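Notebook – Zevel bench, two-arm teleop, wipe-up task
2 min read

March. Finally on to the spill task and I'm really pleased with how it feels to drive! Left arm looks after the cup, right arm gets the cloth. We're recording every run by remote control, and the tally stood at 929 when I sat down this morning. Target for the Holura set is 3,000, so plenty of driving left.

Notes from today:
– Go slower on the cup approach. Anything quick and the fingers nudge the rim.
– Open both grippers fully before coming down. The Ross arms lag a touch on the left pedal and I keep forgetting.
– Pinch the cloth by a fold. Flat parts slide straight out.
– Keep the start pose the same for each batch of 200, then change it.

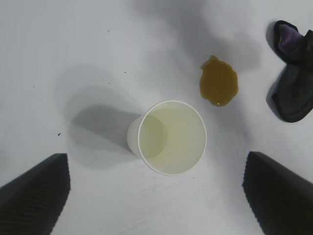
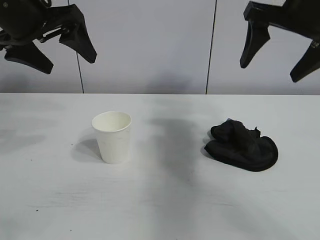
Cup and cloth on the bench. First is the wrist view with the brown spill, second is the view with both grippers open.

The wrist view is lovely for lining up on the cup, far better than the one we had at Durkby. Depth is still a guess over plain white though – might try a slightly lower start height tomorrow. Also need to rewrite the operator sheet, as step 2 still describes the old cloth fold.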